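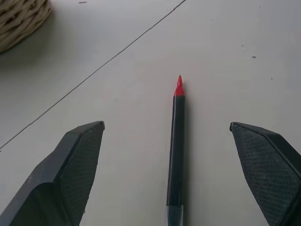 **Red marker ink on a white tabletop, will it come out?**

Posted by **pelldale_renter** in Cleaning & Care

I bought two secondhand white tables in December and pushed them together in my back room to use for sorting and packing orders. Last night I found a line of red marker on one of them, 7 inches long. I don't know when it got there. It could have been on there for a week under a stack of mailers.

So far I have tried dish soap and warm water, then a baby wipe. The soap did nothing. The wipe lifted a little pink but the line is still easy to see. The marker doesn't say permanent on it, but the ink acts like it is.

I don't know what the top is made of. It is smooth and it came with no paperwork. The seller said the brand was Vemero but I can't find any care instructions for it. I paid $235 for the pair and I would like to not ruin the finish. I have rubbing alcohol, white vinegar, baking soda and nail polish remover in the house. Which one do I try first, and is there one I should stay away from?

Also, is there a way to keep ink and dirt out of the join between the two tables? Crumbs get down in it too.

---

**Njoroge Obura**

Rubbing alcohol first. Leave the nail polish remover in the cabinet. If it has acetone in it, it can dull or soften some plastics and paints, and you don't know what you have.

1. Find a spot you can't see, like the underside of the edge if the finish wraps around. Put a little alcohol on a cotton ball and hold it there for ten seconds. Wipe and let it dry. If the spot is sticky or dull, or white color comes off on the cotton, stop.
2. If the test spot looks fine, dampen a folded white cloth. Don't pour alcohol on the table.
3. Start at one end of the line and dab. Turn the cloth to a clean part each time it picks up color. If you scrub back and forth you will get a pink smear that is bigger than what you started with.
4. Wipe with plain water and dry it.

Open a window, and keep it away from the stove or anything lit.

Red is a stubborn color. I had a line like yours on a kitchen counter and it took two rounds with a night in between. What was left after that was a faint shadow that I could only find by looking for it.

For the join, I would clamp the legs together so the gap can't open and close, then run clear tape along it. Put the tape on after you have cleaned, or you will seal the dirt in. Clear tape does go yellow, so plan on changing it.

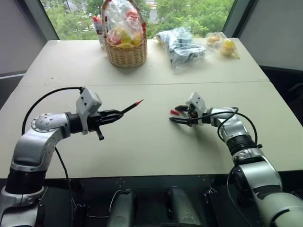 *White top in two sections, with the seam running across.*

If you don't want tape, an old toothbrush gets most of the crumbs out. Pull the tables apart once in a while and wipe both edges. I do that when I vacuum.

One more thing – skip the baking soda unless everything else fails. It is a mild abrasive. On a shiny top it can leave a dull patch, and that you can't clean off.

---

**horedska_2**

toothpaste. works on everything

---

**Tô**

I would not use toothpaste on a smooth top, it has grit in it the same as baking soda does.

Agree with the alcohol. If you don't want to start there, try drawing over the line with a dry erase marker and wiping it off right away. The solvent in the fresh ink loosens the old ink. Test it somewhere hidden first, same as with anything else.
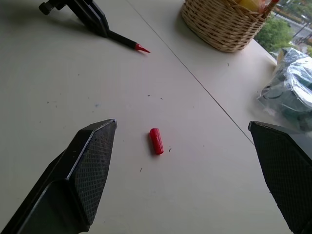 Vinegar won't hurt most tops but I have never seen it do much to marker. I'd save it for the kettle.

For next time, keep a sheet of scrap cardboard on the side where you write your labels. I cut mine from shipping boxes and throw it out when it gets dirty.

---

**pelldale_renter**

Thanks. Did the test under the edge and it looked fine, so I went ahead with the alcohol. Most of the line is gone after one round. I'll do the second one tomorrow and get some tape for the join.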